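Speaker notes: Do small cabinets make anyone tidier?

Room 7, after the coffee break. 20 minutes plus questions. Clicker is unreliable, stand near the laptop.

Slide 1. Title only. Say hello, skip the biography. Start with the claim I keep hearing, which is that a cabinet on the desk will sort out the desk. I have been sold this at least three times, once by myself. Ask for hands: who owns a desktop cabinet, or a drawer unit, or one of those little towers? Keep them up if you know what is in it today. I expect most hands to drop. If they don't, move on quickly and don't argue with the audience this early.

Slide 2. The promise. Read out the line from the Tremaden catalog, "a place for everything you reach for." Pause. If you reach for it, why is it behind a door? A door is one more step, and people skip steps. I skip them. My scissors live on top of the cabinet that was bought to hold my scissors.

Slide 3. What we did. Be plain about how small this was. The Kendosa office let us put cabinets on 8 desks in May and leave them there. No instructions, no labels, no talk about habits. People could put in whatever they wanted. We came by at the end of the month and asked what they used it for. This is not a study and I should say so before somebody says it for me. No control desks, no before-and-after scoring. Anyone who wants a percentage can make up their own.

Slide 4. Doors. Two doors on a cabinet this size is a strange choice and I want to spend a minute on it. One door stays shut. Everyone picks a favorite side and the other half turns into storage for things they've forgotten. Then there's the swing. An open door takes up desk, and the desk was the thing we were trying to save. Makers draw their cabinets closed in the brochure for a reason.
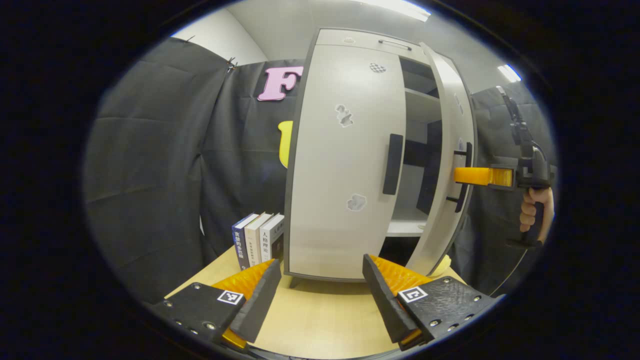

Slow down for the shelves. Shelves near the top and near the bottom of a cabinet sound generous until you try to fit a real thing between them. Tall things want the middle. Small flat things go on the upper shelf, get pushed to the back, and stay there until the office moves. One person told us she had stopped using her upper shelf in the first week and hadn't noticed until we asked.

Slide 5. Books. Nobody at Kendosa put books inside. They stood them next to the cabinet, spines out, where they could read the titles. I think they were right. A book you can see is a book you might open. It does mean the cabinet had become a very expensive bookend, and I'm happy to say that out loud. (Wait for the laugh. If none, carry on.)

Slide 6. Stickers. People stick things on doors. I used to read this as ownership, the cabinet being made personal, and there's a nice warm paragraph about it in my old handout. I don't believe that paragraph anymore. A flat, smooth door at eye height is where a sticker goes when you've peeled it off something and your hand is full. Cut this slide if I'm past the halfway mark.

Slide 7. The Flamutent argument. They say their cabinets work better because of the handles: long, dark, easy to find. Fine. A handle you can find is better than one you can't. But I'd like to see the evidence that anybody gave up on tidying because of a handle. I wrote to ask for it and got a brochure, item 2126, with a very good photograph of a handle.

Slide 8. What I'd still defend. I don't want to leave people thinking a cabinet is useless. It hides things, and hiding is worth something if visitors come to your desk. It keeps dust off. It's a decent home for whatever you need twice a year. What I doubt is that it changes how anyone behaves on an ordinary morning with a mug in one hand.

The Räsänen trays come up here, someone always asks. Open trays did fine on the desks where we tried them afterward. They also looked a mess. Pick which one bothers you more.

Slide 9. Before you buy. Empty the desk onto the floor. Put back only what you used this week. Look at what's left on the floor and ask if it needs a cabinet or a bag. I did this at home and it took an evening. I still bought the cabinet, so take the advice for what it's worth.

Questions. Likely ones: price (don't quote, they change), children's rooms (haven't looked), do locks help (no, people lose the key). If someone from Tremaden is in the room, be polite and offer to look at their numbers.

Handout is the one dated 23 Jul 2026. The older one still has the sticker paragraph in it, so check the pile before I put it out.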